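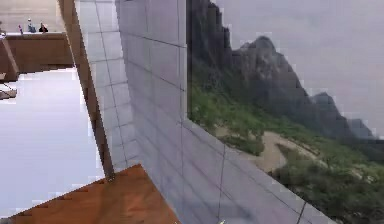 The kitchen in the simulator, tiled wall up close and mountains off to the right.

So the arm on my bench has a kitchen now! I've been building it in the spare room since November (it's called Povgate, after a typo I grew fond of), and until last month I tested every move on the real motors. Two stripped gears later, I gave in and started practicing in simulation first.

I love it. The counter with its three little things on top is way back on the left, and getting over there without clipping that big curved wall is the whole game. Run 49 was the first one that made it! I whooped loud enough to scare the cat.

The mountains do nothing at all for the planner, but I'm keeping them. There's a dirt path winding through the green and I keep wanting to drive the arm down it.

Textures are on the low setting so my old laptop can keep up, and I can leave 100 runs going while I make dinner. The log is at 2922 runs so far. When it hits 4000 I'll load the best settings onto the real arm, with new gears and one hand on the power switch.

Next up is the wrist. It still wobbles, and I have a bag of bearings to try out tonight.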